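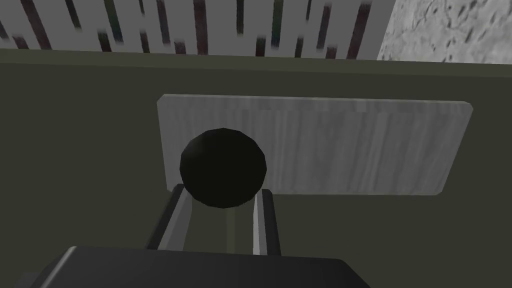 2 min read

Paint sheen is a measure of how much light a dry film reflects at a fixed angle. Matte paint scatters it and hides dents. Gloss returns it and shows every roller mark.

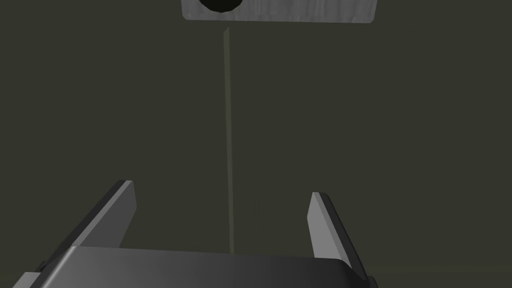

Soft highlight along a curved gray edge.

Rhonda Bergeron specifies two coats for hallways, with light sanding between them - more on old plaster. Dark colors need even pressure on the roller.

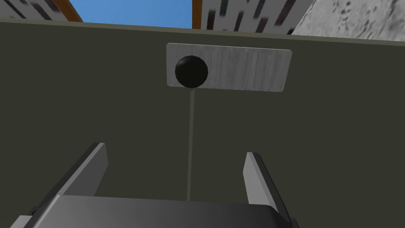

Touch-ups

Keep paint from the same batch. Feather the edges with a dry brush.

Contact Hirari | Copyright Hirari | Back to top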